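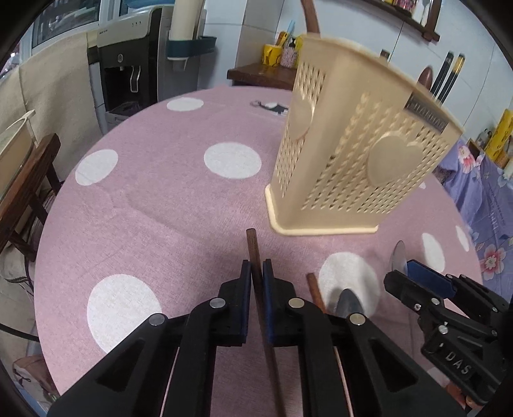
Flatware sorting: where things stand

Feb 5, 2019

Clearing a table is a short chore for a person and a long list of separate problems for a machine. The one we get asked about most is flatware. Chopsticks, spoons and other utensils have to be picked up one at a time, turned the right way and dropped into a holder that may itself be tilted or out of place.

A chopstick is harder than it looks. It is thin, it rolls, and its reflection and shadow give a depth sensor little to work with. Soft finger pads help with the rolling. They do nothing for the depth reading, and a patterned tablecloth with creases in it makes the edges harder to pick out. Spoons bring a different problem: a polished bowl throws glare, and the correct grasp is on the handle.

Bench results from the Belier arm, as of this issue: 38 attempts on mixed utensils, 13 of them ending with the item upright in the holder. Most failures came at insertion — the tool tip catches the rim, the wrist stops on its force limit, and the item slips in the grip. The Zamach controller now retries up to three times before it gives up and moves to the next piece. Retries are included in the attempt count.

Cycle time is almost 5 minutes for a small place setting. A person with one free hand does the same work in seconds, so the answer to "can it do the dishes yet" remains no.

The Rerkham shop-floor trial, which uses the same fingers to bin screwdrivers and hex keys, is further along, mainly on account of fixed trays and plain gray mats. Gebretsadik will host the next round of kitchen tests in May. Loose holders stay in the test set.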